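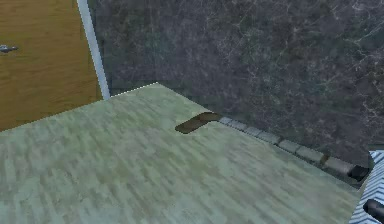 ### 3.2 Primary chain wear in the Gondal twins

Owners of the Gondal parallel twin have long agreed that the primary chain wears out too soon. They have agreed on little else. The factory handbook blames the rider, riders blame the tensioner, and the tensioner, a curved steel blade with a strip of rubber glued to it, has so far kept its own counsel. We set out to learn which party had the better case.

Club records gave us 43 machines with a known mileage at each chain change. Of these, 9 had been fitted with the later Prarar tensioner, which uses a small sprung shoe in place of the blade. The remainder ran the original part, or what was left of it. We measured chain stretch over a fixed length of links under a hanging weight, a method that is crude but has the merit of matching the one in the handbook, apart from the handbook's suggestion that it be done by eye.

Figure 4. Door and adjoining wall, simulated interior.

Stretch on the blade-type machines followed mileage only loosely. A far better guide was the state of the engine sprocket, which many owners had reused on the grounds that it still had teeth. On seven engines the sprocket was hooked badly enough to catch a rag. One of these had been through a new chain in 1,439 miles, and its owner had written to the supplier, Plustis, in terms we were asked not to reprint.

The Prarar shoe did lower the rate of wear, though less than its advertising would lead one to hope. Its main benefit seems to be that fitting it requires the whole primary case to come off, at which point even a stubborn owner looks at the sprocket. We cannot separate the two effects with the data at hand, and we suspect the maker would prefer that we did not try.

Oil level mattered too. The Pitcombe workshop manual gives one figure in the text and a different one in the table of capacities, and our sample divides between them along lines that appear to reflect which page fell open first. Machines filled to the lower figure showed more stretch on the outer run of rollers. Those filled to the higher figure showed less, and a slipping clutch.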